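Clellard Nursery and Family Centre
Facilities and Equipment Support
Ticket 475: Children's garden corner, water play hose and hand tools
Raised by: Ilona Lakatos, Early Years Room Lead
Assigned to: Zsolt Fodor, Site Support
Priority: Normal
Status: Open, awaiting part
Opened: 30 Jan 2024

Reported problem
The shower hose used for rinsing in the garden corner leaks where it joins the tap. The requester also reports that the children's trowels are being put away unrinsed and in no fixed order, and asks that a storage arrangement be agreed while the hose is out of use.

Entry 1, Z. Fodor
Water to the corner was isolated and the hose was taken off at both ends. The leak had been reported once before, under ticket 104, and was closed after the joint was tightened. The washer on the tap side has hardened and no longer seats properly. The hose itself shows no split along its length when flexed by hand.

Entry 2, Z. Fodor
A replacement washer from the general stores box was tried. The joint held at low flow but dripped again with the tap fully open — the washer is slightly too thin. The correct size is not held on site. An order has been placed with Jelínek, our usual plumbing supplier.

Entry 3, I. Lakatos
Until the water is restored, trowels are to be wiped over the yellow container and set out in matching colours before they are put away. Staff are asked to check the wooden handles for splinters at the same time. Any tool with a loose blade should be kept back and reported on this ticket.

Entry 4, Z. Fodor
Photographs attached.
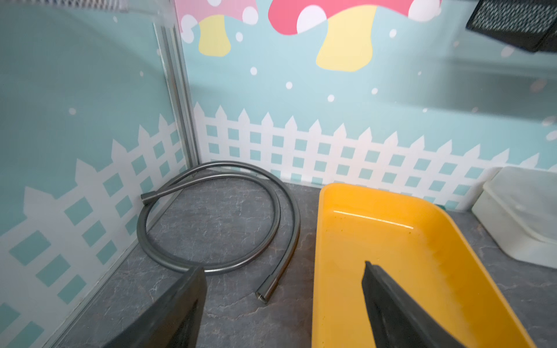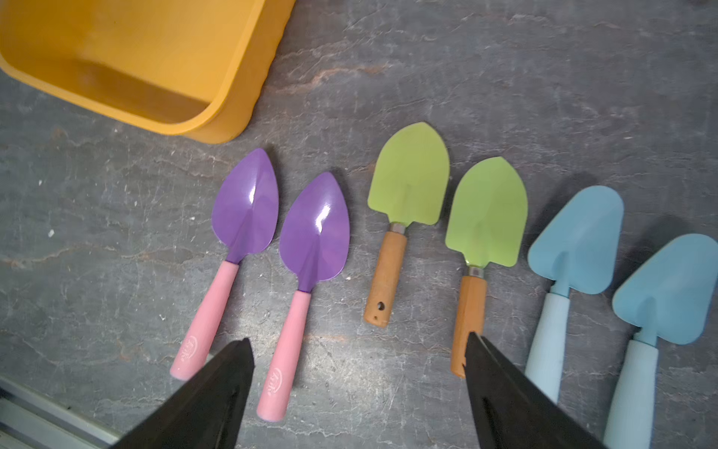 Trowels, with the yellow container alongside: 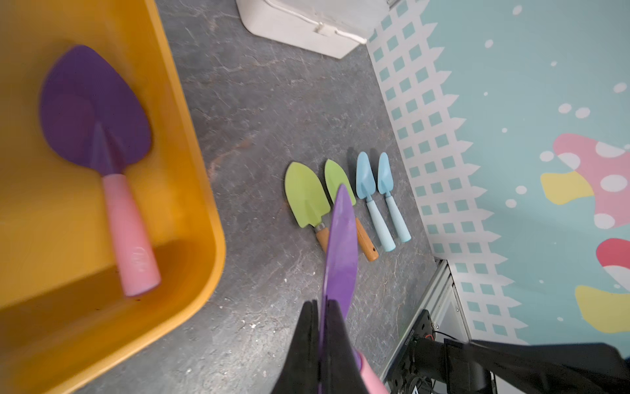
Entry 5, I. Lakatos
The arrangement by colour is accepted. Please confirm whether the wooden handles may be oiled, as some of the finish has worn. The Saselano room has the same type of tool and would follow whatever is decided.

Entry 6, Z. Fodor
Oiling is permitted with the food-safe oil kept in the workshop. Two thin coats are sufficient, and the tools should be left overnight before children handle them. Plastic handles need only warm soapy water.

Outstanding actions
Z. Fodor to fit the new washer on delivery and run the tap fully open for 9 minutes before signing off.
I. Lakatos to inform the Saselano room of the oiling instructions.
The water supply to the corner is to remain isolated until this ticket is closed.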